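4. The Shared Workshop Build

4.1 Why we repeated it

Claims for low-cost handheld grippers have grown faster than the evidence behind them. The usual account is that two people with a printer, a few evenings and a bag of screws can make a tool that records useful hand motion, and that a policy trained on those recordings will then run on an arm. We doubted the first half of this enough to test it alone. Nothing in this section concerns trained policies. We asked only whether a pair of grippers put together in a shared workshop would do the same small job over and over without being taken apart in between.

The workshop is in Grultstead and is open to paying members. It has two printers, a drill press and one good vise, which is usually taken. We built from the Ollada plans, revision 5, and followed them as written except for the finger pads, where the listed material was out of stock and we used what the workshop had. We mention this because earlier reports on the same plans rarely say what was swapped, and we suspect that most builders swap something.

4.2 Assembly

The plans promise that all printed parts fit without filing. Ours did not. The finger mounts came off the printer tight at the insert holes, and pressing the inserts in by hand left a few of them tilted. A soldering iron fixed this on the second set. The Bramo printer gave cleaner holes than the older machine, but we did not print enough parts to say whether the printer or the person running it made the difference.

Play at the finger pivot was a larger worry. Tightening the pivot screw removed the play and made the trigger stiff; backing it off brought the play back. We settled on a middle setting by feel, which is a poor method, and anyone repeating this work should use a torque driver.

4.3 Task and counting

We used a badminton shuttlecock as the test object. It is light, it is awkward to hold by the skirt, and it costs almost nothing to replace. Ndlovu-style trials, as they are called in the forum posts that made them popular, use a foam cube. A foam cube forgives nearly everything and we do not think much can be learned from one.

Each trial was a transfer between two grippers over a table. A trial counted as clean if the object never touched the table and neither operator used a bare hand on it. We logged 211 trials in July. Failures were marked by whoever was holding the receiving tool, and this is a weakness, as the same person often had a stake in the result. We did not have a neutral scorer and we did not record how tired anyone was.

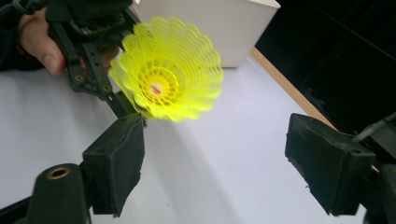 Figure 4. A yellow shuttlecock between the black finger pads, with the second hand-held gripper reaching in from the upper left.

Does a clean transfer show that the gripper is accurate?

It shows that two people can make up for a loose tool. Operators watch the object and correct as they go, so a pivot with visible play can still score well. Accuracy has to be measured with the tool clamped and the object fixed, and we have not done that.

4.4 What the counts can and cannot support

We are wary of giving a single success rate. The score rose over the month, but we also changed the pivot setting and replaced one set of pads during that time, and the operators got better. Any of these would explain the rise. Published rates for similar builds seldom separate them either. One project page speaks of 2,000 transfers with no word on how many people took part or what was repaired along the way.

Wear deserves more attention than it gets. Pads covered in soft material lose their grip slowly, and an operator adapts to this without noticing. We would sooner see a photo of the pads at the start and end of a study than another decimal place on the rate.

Our reading is a narrow one. The plans can be built in a shared workshop by people with ordinary skills, given more filing and more patience than the instructions admit. Whether the recordings are good enough to train on is a separate matter, taken up in Section 5.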